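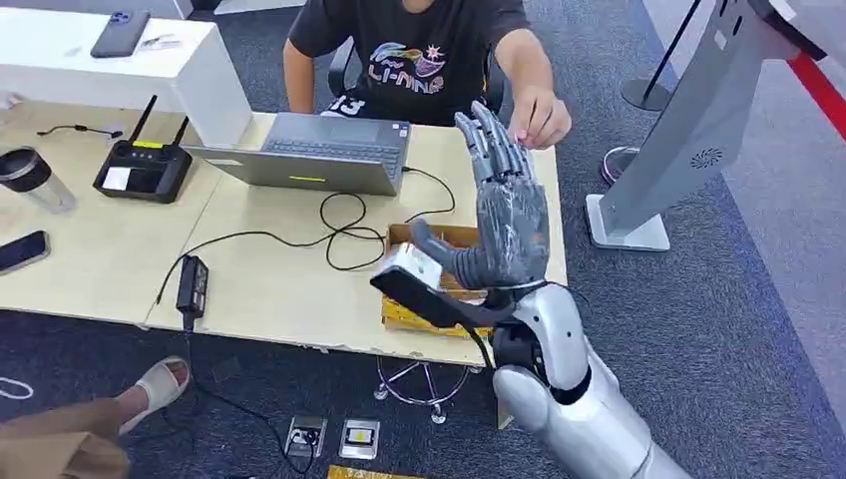 Ticket 2419: Warmwasser wird nach zwei Minuten lauwarm
Status: offen
Gerät: Durchlauferhitzer Keline, Küche und Bad

Hallo zusammen,

ich mach jetzt doch mal ein Ticket auf, weil ich mit der Anleitung nicht weiterkomme. Seit November spinnt bei uns das warme Wasser. Ich dreh die Dusche auf, alles super, schön heiß, und dann wird es plötzlich lauwarm (immer genau dann, wenn das Shampoo drin ist, eh klar). Drehe ich zu und wieder auf, geht das Spiel von vorne los. Im Display steht dann kurz 3292, und der Code fehlt in der Tabelle hinten im Heft!

Was ich schon probiert habe:

Sieb am Kaltwasserzulauf rausgeschraubt und sauber gemacht. Da war ordentlich Sand drin, ich dachte schon, das war's. War's nicht. Zwei Tage Ruhe, dann wieder lauwarm.

Solltemperatur von 55 auf 42 Grad runter. Damit hält es länger durch, aber in der Küche krieg ich so das Fett nicht von der Pfanne.

Duschkopf getauscht. Der alte war so ein Sparding von Monda, der neue lässt deutlich mehr durch. Duscht sich herrlich, am Fehler hat sich nichts geändert.

Sicherung raus, zehn Minuten gewartet, Sicherung rein. Na ja.

Nachtrag vom 15. Januar: Hab heute die Hotline von Grorley erreicht, die haben uns das Gerät damals verkauft. Die Dame meinte, 3292 könnte der Fühler am Auslauf sein, und wollte die Nummer vom Typenschild. Die endet auf 1105, den Rest kann ich nicht lesen, da ist Kalk drübergelaufen. Mit Essig wollte ich an den Aufkleber lieber nicht ran.

Noch ein Nachtrag, gleicher Abend: In der Küche tritt der Fehler nur auf, wenn ich den Hahn ganz aufmache. Halb offen läuft es ewig heiß durch. Spricht das jetzt für den Fühler oder doch eher für den Durchfluss? Ich bin da echt kein Fachmann.

Meine Fragen also: Kann man den Fühler einzeln bestellen, oder muss die ganze Baugruppe neu? Und darf ich den Deckel für ein Foto vom Innenleben abnehmen, oder ist dann die Garantie futsch? Den Einbau macht sowieso der Elektriker, da geh ich nicht selber dran.

Erreichbar bin ich am besten nachmittags, gern auch per Mail.

Danke schon mal und viele Grüße!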